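Log the Contact, Then Argue About the Planner

Joterham, 25 Oct 2022

I maintain the grasping stack for a small group that trains pick policies in simulation. Most of my week goes to reading rollouts, and most of my opinions come from that. The one I want to defend is simple: a success flag at the end of an episode is a poor way to judge a controller, and we should stop building tools around it. The leather armchair task in our Jutia suite is where I came to think so.

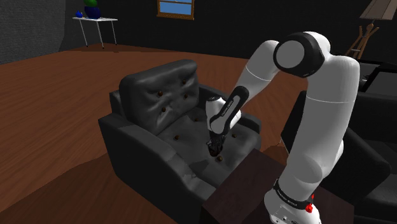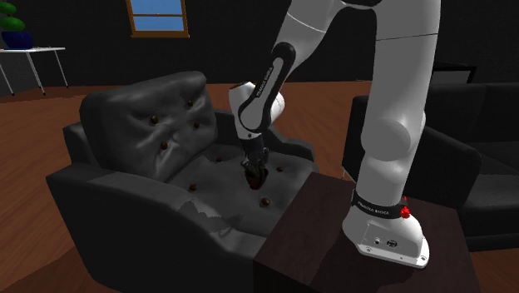
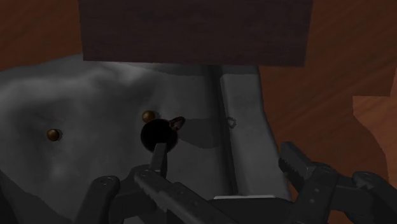
What the flag hides

The armchair is a hard place to pick from. The seat has creases, brown tufting buttons, and a surface that is anything but flat. A perception module that works well on a bare tabletop has to decide which small round thing is the target and which is part of the furniture. Our first detector was trained mostly on tables and it proposed grasps on the buttons all the time.

The flag told us none of this. Over 200 episodes we had a success rate, and when it dropped we blamed the planner. Two of us spent most of October tuning approach angles. Then I went back through the 158 failures and sorted them by the first contact between a finger and anything else. In 90 of them the finger met the cushion before it met the object. The planner had done what it was told. The target height was wrong, and the planner had no way of knowing.

Log contacts by default

So my first request is a dull one. Every rollout should write out the contact list, with body names and forces, at every control step. People object that this makes large files. It does. Ours came to 681 megabytes for the whole run, and a disk that holds it costs less than an afternoon of anyone's time.

My second request is to save the view near the gripper along with the view of the room. From across the room, a finger touching an object and a finger just short of it can look the same. The close view settles a good share of those cases, and the contact log settles most of the rest. We added both to Varkard, our replay viewer, with a shared time slider — a small change, and the one I use most.

The case for the flag

There is a fair argument on the other side. A single number is easy to compare, and a team that looks at everything may end up fixing nothing. The people who wrote Ashour, the planner we use, publish one number per release and I read it like everyone else does.

I would keep the number. I would just refuse to merge a controller change on the strength of it. If a change moves the rate up, the author should be able to say which kind of failure went away, and show the contact records for it. We have worked this way for only a few weeks. Reviews take longer, and I have had two of my own changes sent back, one of them for a height offset I was sure about.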